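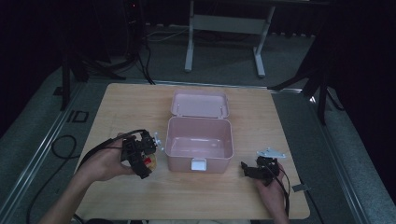 Pink box with the lid open, on the table.

Zhuoran Tian @ztian_smallflat
29 May 2018

1/ I moved to Jarley with two suitcases, and I want to write a little about keeping papers in a small flat. My English is still learning, so please be patient with me.

2/ In my first year I kept every letter. Bank, dentist, electricity, the school where I take the evening class. They were in a drawer, then in two drawers, then under the bed.

3/ When the landlord asked for my deposit receipt, I searched for a whole evening. It was inside a cookbook. The deposit was 360, so I was quite pale until I found it.

4/ My friend Jinlong Peng keeps all his papers in one box. When the lid does not close, he sits down and throws away until it closes. I thought this was too simple for me and I bought a folder with 16 pockets.

5/ The folder was a mistake. I gave each pocket a name, and then every letter belonged to three of them. The pocket "Other" became very fat.

6/ So now I also use a box with a lid. Passport, contract and tax papers stay in one envelope at the bottom. All the rest goes on top, in the order it arrives — new paper is always first.

7/ Once a month I turn the pile over and begin from the oldest. Last time I removed 27 sheets. Most of them were advertising from Uvero, who write to me more often than my mother.

8/ A question for people who live here longer: how many years do you keep the electricity bills? My neighbor says two, the lady at the library on Gu Street says up to 16, which sounds like a lot of bills.

9/ Letters from home I do not put with the bills. They have a biscuit tin, and there is no rule for the tin.

10/ In June I must renew my lease at the Trandurach office, and they want the old contract, the receipt and a proof of address. I checked this morning — all of them are in the envelope.

11/ Thank you for reading. If you know a good way to store warranty cards, please tell me. I have many, and for some I do not have the machine anymore.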